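Staying Put: what makes families book the same holiday let twice?
Tourism and Hospitality, second year project report
06/05/2026

I picked this topic because my family has gone to the same cottage in Budinham every August since I was small, and I've never once heard my parents discuss going anywhere else. So I wanted to find out whether we're odd or whether everyone does it. (We're a bit odd, but not very.)

My project looks at Pekano, a small letting business with cottages and a few static caravans on the Budinham side of the estuary. They very kindly let me put a questionnaire in with their spring mailing. It went to 394 past guests and I got 277 back, which I was thrilled with, as my tutor had warned me to expect a trickle! I also spent 25 hours at the Paiva site helping on changeover days, so I could see what goes on between one family leaving and the next lot turning up.

The questionnaire asked people what they remembered best, what annoyed them, and whether they'd booked again. I kept it to one side of paper and left a big box at the bottom for anything else. The big box was easily the best bit. People wrote up the sides of it and over the back, and one lady drew me a map of where the kettle ought to go.
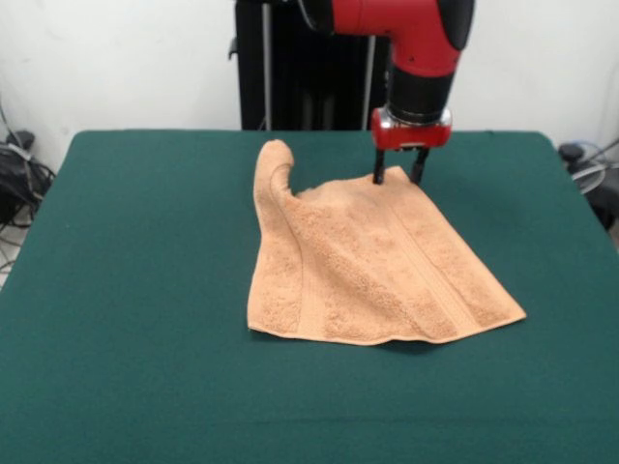

Linen came up far more than I'd planned for. I had one tick-box for it, squeezed in under "kitchen equipment", and people kept circling it and adding notes. Pekano's own rule is two bath towels and one hand towel per guest, beach towels not included, and the complaints were nearly all about that last part. Guests don't want to take the good ones down to the sand, so they pack their own, and by midweek there's a peach terry towel like the one in the picture lying half crumpled on every spare surface. Several families said that a line or a rail outside would make them happier than a bigger telly. I'd never have guessed that.

The other surprise was arrival time. I thought price would decide everything, but the families who hadn't rebooked mostly grumbled about waiting in the car with hungry children until the keys were ready. At Paiva the cleaners start at ten and the doors open at four, and I can tell you those hours go very fast when there's an oven to scrub.

I compared this with Prisow, the older park up the hill, which has been taking visitors in one form or another since 1878. They let people park up and use the café from midday, and their returning guests mention it a lot in their online reviews. It's only reviews, so I've been careful not to lean on it too hard.

If I did the project again I'd ask about dogs.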